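Skurkusley 競技用グリッパキット G2
学校クラブ・学生競技チーム向け 二指グリッパおよび練習コート一式

製品コード:SK-2248
対象:中学校・高校・高専・大学のロボットクラブ、授業での班別実習
販売単位:1式(1班分)
納期:在庫品は受注後の翌営業日に出荷。12月は大会前の注文が集中するため、早めの手配を推奨する。

概要

G2は、搬送課題を扱う競技会と授業のために構成した二指平行開閉グリッパのキットである。アーム本体は含まない。フランジ変換板を介して、クラブで多く使われている小型6軸アームおよび自作4軸アームに取り付ける。手首カメラ用のブラケットを標準で付属し、把持点付近を撮影しながら遠隔操作または自律動作の練習ができる。

旧型のG1は指の交換に本体の分解が必要だった。G2では指の根元を止めねじ2本で固定する方式に改め、取り付けたまま指だけを外せる。競技規則で指先形状の変更が認められている場合、設計した指を3Dプリンタで出力して装着できる。取り付け部の寸法図はダウンロード資料に収録した。

内容物

グリッパ本体(駆動部組込済) 1
標準指(先細型) 1組
予備指(同型) 1組
フランジ変換板 A型・B型 各1
手首カメラ用ブラケット 1
制御基板 1
接続ケーブル 1
止めねじ・六角レンチ 一式
コート敷設用型紙 1
敷設手順書・課題シート 各1

カメラ、アーム、電源、床用テープ、搬送対象物は含まない。テープと搬送対象物は下記「コートの敷設」「搬送対象物の選定」を参照のうえ各校で用意する。

仕様

形式:電動二指平行開閉
最大開き幅:116 mm
指の交換:止めねじ2本、取付状態で可
位置指令:0〜100 %の開度指定
把持力:3段階切替(弱・中・強)
保護機能:過負荷時の電流制限、温度上昇時の自動停止
通信:USBシリアル
対応環境:Python用ライブラリ、ブロック型プログラミング環境用拡張
動作温度:5〜35 ℃
用途:屋内専用

把持力の「強」は連続使用を想定していない。搬送物を持ち上げたあと「中」に戻すプログラムを課題シートの第2課題に収録している。生徒が最初につまずくのはこの切替の位置で、持ち上げ動作の途中に入れると落下する。水平移動に入る直前に置くこと。

取り付け

1. アームの電源を切り、先端の既存ツールを外す。
2. A型またはB型の変換板をフランジに仮止めする。ねじは対角に締める。
3. グリッパ本体を変換板に載せ、位置決めピンが入ったことを確認して本締めする。
4. カメラブラケットを本体側面に固定する。両指の先端が画面の端に入る角度に合わせる。
5. ケーブルを手首の回転範囲に余裕を持たせて固定する。
6. 制御基板を接続し、付属の確認用プログラムで全開・全閉を各3回行う。

手順4の角度は重要である。指先が画面から完全に外れると、操作者は対象物との距離を画面だけで判断できなくなる。反対に指が画面中央まで入ると床面の目印が隠れる。画面の下端に両指の先が見える状態を基準とし、そこから班ごとに調整する。調整後の角度はブラケットの目盛りを読み取り、班の記録用紙に書き残しておく。次の活動日に別の生徒が組み直しても、同じ見え方に戻せる。

コートの敷設

練習コートは床面に養生用テープで格子を描いて作る。机上でも敷設できるが、アームの到達範囲と搬送物の大きさを考えると床置きのほうが扱いやすい。

テープは床との色差が大きいものを選ぶ。明るい床には青、濃い床には白または黄が適する。光沢のあるテープは照明の反射で線が途切れて認識されることがある。幅の広いテープは交点の中心を決めにくいため、細幅を推奨する。

型紙の一辺を壁または基準線に合わせ、角に印を付けてからテープを貼る。交点ではテープを切らず、重ねて貼る。切って突き合わせると、清掃のたびに端がめくれる。格子の向きはアームの基準軸と一致していなくてよい。中級以降の課題では意図的に斜めに置き、画像から格子の傾きを求めてから動作計画を立てさせる。

敷設後に確認する項目は次のとおり。

・升目の四辺がすべてテープで閉じている
・端が浮いていない
・交点付近に紙くずや木くずが残っていない
・アームを最大に伸ばしたとき、最遠の升目に指が届く

長期間貼ったままにすると、縁が毛羽立ち、線幅が不均一になる。線検出を使う班では、しきい値を甘くするより貼り直すほうが早い。

搬送対象物の選定

規定の対象物は設けていない。大会の課題に合わせて選ぶか、次の条件で身近なものを用いる。

軽量物:空き箱、スポンジ、樹脂製の小型ブロック
取っ手のあるもの:トレー、かご、工具箱
不適なもの:ガラス製品、液体の入った容器、刃のあるもの

取っ手のあるものは中級以降に向く。指を取っ手の両側に下ろす位置決め、閉じる量、持ち上げたときの傾きという三つの要素が同時に関わるためである。取っ手が斜めを向いている場合は、手首の回転角を先に合わせ、そのあとで下降させる。下降しながら回転させると、指先がトレーの縁に当たりやすい。

採用例:Mirmont ロボットクラブ

Mirmontの学生クラブでは、地域大会の搬送部門に向けた練習でG2を2式使用している。コートは活動室の床に敷き、搬送対象物には木製のトレーを採用した。指導はHanneke Van Leeuwen、制御プログラムの取りまとめはWouter Nijsが行っている。

同クラブの練習は、手動操作、半自動、自律の順に進む。手動操作の段階では手首カメラの映像だけを見て操作し、コートを直接見ることを禁じている。半自動では接近位置までをプログラムで動かし、最後の位置合わせを人が行う。自律の段階に入ると、開始時のトレーの位置と向きを毎回変える。

記録用紙には試行番号、開始時の向き、把持の成否、搬送先の升目からのはみ出しの有無を記入する。今期の記録は141試行分あり、失敗の分類は次の四つに分けられている。

a 指が取っ手の上に乗る
b 片方の指だけが取っ手に触れ、トレーが回る
c 持ち上げ後に傾いて落ちる
d 搬送先の升目の線を越える

クラブではaとbの対策として、下降を2段階に分け、途中で一度停止して映像を確認する手順を加えた。停止位置の高さは班で決める。低すぎると水平方向の修正時に指が縁に接触する。

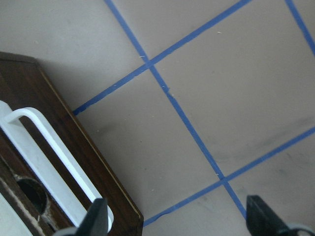
Nhàn Ung:停止位置を入れてからは手動の班でも声の掛け方が変わりました。以前は操作者が一人で下ろしていましたが、今は止まったところで隣の人が「右に少し」「回転が足りない」と言ってから下降します。ただ、予備指に替えた直後は全閉位置がわずかにずれるので、確認用プログラムを必ず回してください。うちの班はそれを省いて一日分の記録を取り直しました。

予備指への交換後の再校正については、確認用プログラムのメニュー「指交換」から実行する。全閉位置を読み直し、開度0 %の値を更新する。所要時間は1分未満である。制御基板の電源を切っても値は保持される。

保守

指先:使用後に乾いた布で拭く。溶剤は使用しない。先端が欠けた場合は左右を組で交換する。
駆動部:注油不要。異音が出た場合は使用を止め、分解せずに送付する。
ケーブル:活動のたびに根元の被覆を確認する。
止めねじ:交換を繰り返すと緩みやすくなる。予備は5本単位で購入できる。

安全上の注意

動作中はアームの到達範囲に手を入れない。コート上のごみの除去、テープの補修、対象物の置き直しは、非常停止を押した状態で行う。床置きで使用する場合は、周囲に立入線を設ける。初回の授業では、指導者が把持力「弱」で動作を確認してから生徒に操作させること。

別売品

SK-2248-F 標準指(先細型)1組
SK-2248-W 幅広指 1組
SK-2248-S 止めねじ 5本入
SK-2248-T コート敷設用型紙(追加)
SK-2248-B カメラブラケット(追加)

幅広指は箱物の搬送に適する。取っ手の把持には標準指を使用する。

資料

・取扱説明書
・指取り付け部寸法図
・課題シート 第1〜第6課題
・記録用紙(表計算形式)
・Pythonライブラリ導入手順

学校・クラブでの購入

見積書、納品書、請求書は学校指定の様式にも対応する。複数班分をまとめて注文する場合は、アームの型式を班ごとに記載する。変換板の適合を確認したうえで出荷する。貸出機は2週間を上限とし、学期中は予約順とする。

問い合わせ:Skurkusley 教育機器窓口 担当 Ilse Van Dijk
受付時間:9:30〜16:00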